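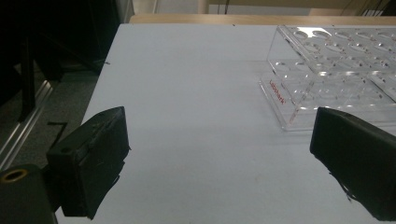
A clear test tube rack on a bench at the Rilby teaching lab in Fovuddale.

Rilby opens shared teaching lab for Fovuddale adult learners

FOVUDDALE — Rilby, the adult education center on the Rarholm road, will open a shared teaching lab in August for people taking evening courses in water testing, soil science and basic chemistry.

The lab has 13 bench places and will run 39 weeks a year. Until now, Rilby's science classes have met in a borrowed school classroom, and all supplies had to be packed up and carried out after each session.

"We spent the first half hour of every class unpacking racks and tubes and the last half hour putting them away," said Etelka Oláh, who leads the science courses. "Now the racks can stay on the bench and people can leave a sample standing overnight."

Each place will be set up with a test tube rack, a tray and a wash bottle. Clear racks were chosen for the beginner courses so that students can check liquid levels without lifting the tubes. Shared items, including scales and a small centrifuge, will be kept in a locked cabinet at the back of the room.

The first course, Testing Your Well Water, starts at 6:30 p.m. and is taught by Feng-yi Yang. It costs $34, and students bring samples from home. A soil course taught by Sotiris Lambrakis follows in October.

Local groups may book the room during the day for $30 a session. Bookings must include one person who has completed Rilby's safety training — a two-hour class offered monthly.

Registration is open at the Rilby front desk. Questions about group bookings should go to Vilmos Bognár at the same desk.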